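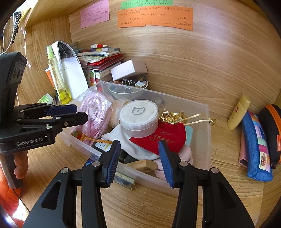
Station 9, shelf with clear storage box. Two hand-held grippers, one held upright at left.

Hudik Site – Gripper Safety Checklist, December
Reason for inspection: jaw fault on unit 574, reported during shelf work

1. Finger pads secure and free of splits – PASS
Comment: Clean the ridges before each shift.

2. Linkage screws tight – FAIL
Comment: Two screws on unit 574 had backed out. The jaws closed unevenly and an item was dropped. The unit has been withdrawn and tagged.

3. Glass and liquids clear of the reach path – ACTION REQUIRED
Comment: Bottles and glass bowls are to be moved before work resumes.

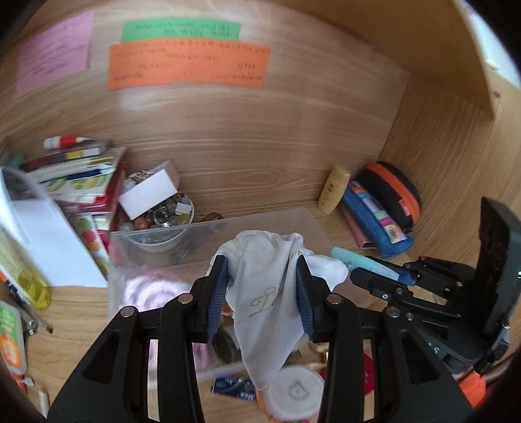
4. Soft items held without slipping – PASS
Comment: Tested on the replacement unit with cloth only. Repeat the test after 400 cycles.

5. Fault log complete – FAIL
Comment: The first slip was not entered. Operators must log every drop, including those that cause no damage.

Unit 574 is to be returned to Skindach for repair. It may not be used at Hudik or Bedotholm until item 2 is signed off.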